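Gunach Jacket Storage Bag, 20 gallon

Clulmont says this bag keeps a winter coat fresh for 10 years. We've stocked it for 5, so take that as a hope. The zipper is decent and the fabric breathes. The "moth barrier" is a cedar sachet, and we'd replace it every September. Skip the Lavgate hanger set unless you like paying extra for plain hooks. Fits one puffer, maybe two if you squash them. Returns accepted unused, with tags.

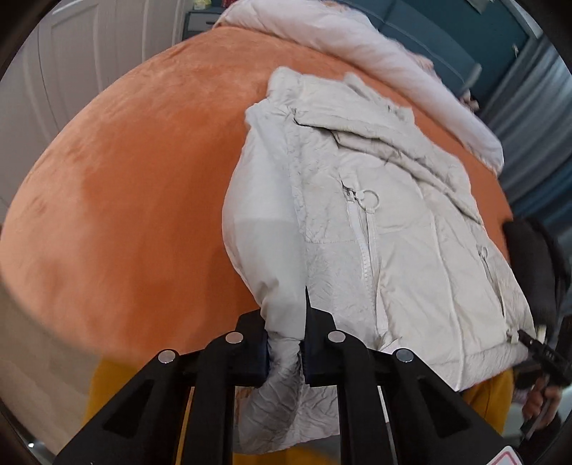
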